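Zemley Robotics Club forum > Projects > Kitchen sim, produce task

dkhoo
Evening all! Long one, sorry. The sim kitchen finally loads for me, cutting board, yellow basket, green bottle and everything, and I'm so happy I could cry. Our club task is bottle into basket, leave the produce alone.

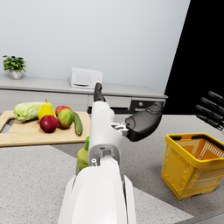 My trouble is the left arm reaches fine but passes awfully close to the cucumber, so I'd love to start it lower. Seed is 138 if anyone wants to try.
– Darmawan Khoo

moltden_mom
Lovely work, dear, but I'd leave the start pose alone and slow the wrist down. We did that in July and it helped us a lot.

vaduva5
Have to disagree with you there, Moltden. Slow wrists ran our team over 3896 steps and the judges stop you long before that. Go lower, and let the right hand stay by the basket while the left one does the bottle. Mine, seed 2427:

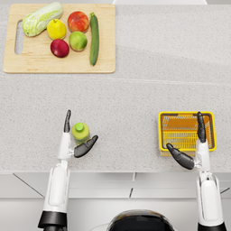 Re: Kitchen sim, produce task

dkhoo
Thank you both, so kind! I'll try lower first – and then the slow wrist, I promise, before I bother you all again.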